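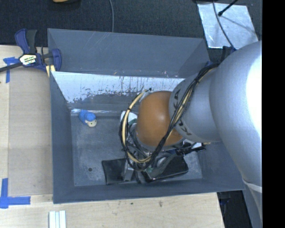
Bronwyn McPhee 留言说,她照着上一版清单做预算,手臂和夹爪的钱都算对了,超支的全是“杂项”:料箱、夹具、线缆,还有重新标定花掉的工时。她建议把杂项拆开,单独成表。这一版按她的意见改写。

适用范围:单臂、单料箱的桌面抓取工位,手臂已选定或已有现货。多臂协作和移动底盘不在本文之内。金额单位均为欧元,不含税。

第一步 先定料箱,再定手臂行程

很多采购单把料箱放在最后一行,顺序应当反过来。料箱的内部长宽和壁高决定手腕能以什么角度伸进去,也决定夹爪的最大外形。壁高且外敞的箱子便于物体滑回中央,但靠壁、靠角的物体较难夹取,夹爪手指要留出余量。

需要记录的尺寸:箱底长宽、箱口长宽、壁高、壁厚、箱底到桌面的距离。量实物,不要抄目录。

第二步 固定方式

料箱移位几毫米,抓取点就要重新校。预算里至少列两只杆式夹,夹在箱口对角或同一长边的两端。夹口下垫木块,免得压坏箱沿。桌面用胶带标出箱角位置,换箱后可对位。夹子的手柄会高出箱口,须录入碰撞模型。

箱底与箱壁的接缝如果贴透明胶带,反光会影响深度相机读数。胶带列入耗材,同时给相机位置留调整余量。内壁若有金属反光面,同样处理。

第三步 夹爪与走线

夹爪报价通常不含以下项目,询价时逐条写明:

转接法兰
手腕段外部线缆及护套
扎带、线夹、应力释放件
备用手指一副
控制器侧接头

线缆走在手臂外侧时,手腕处要留一个松弛的弯环,长度按末端关节的最大转角计算。弯环过大会挡住相机视线,过小会拉扯接头。建议先用报废线试走一遍,再下单定长线。

第四步 测试物体

测试物按三类各买一批:软质玩具、扁平硬质件、边缘圆滑的硬质件。深色扁平件贴着箱底时较难夹,数量可以多备。总数 18 件够第一阶段使用。软质件消耗快,按季度补货。

第五步 填预算表

Gion Marti 去年为 Estrella 工位做的表,手臂本体除外:

夹爪及转接件:2962
线缆、料箱、夹具、桌面改造、测试物合计:2767

两项几乎持平。原计划里第二项只写了一行“其他”,审批时被砍掉一半,后来分三次补单,每次都要重走流程。拆成明细以后,Travstead 的采购员 Rodel Ambrosio 一次就批了。

预备费按以上两项合计的百分之 10 列支,只用于线缆和夹具返工,不得挪去升级夹爪。

第六步 交期

交期按最长的一项倒排。我们这边最长的是转接法兰,需要加工图;其次是定长线缆。料箱和夹子有现货,但要提前到货,因为第一步的尺寸要从实物上量。建议料箱 1 月到位,法兰图纸随后发出,夹爪到货前完成桌面固定。

下单前核对

料箱实测尺寸已写入询价单
夹子手柄高度已进碰撞模型
线缆长度经过试走
转接法兰图纸与手臂型号一致
备用手指与夹爪同批订购
地面和桌边的线缆通道已预留

表格模板在 Tradis 项目目录下,文件由 Édgar Villanueva 维护。改动单价请注明报价单编号。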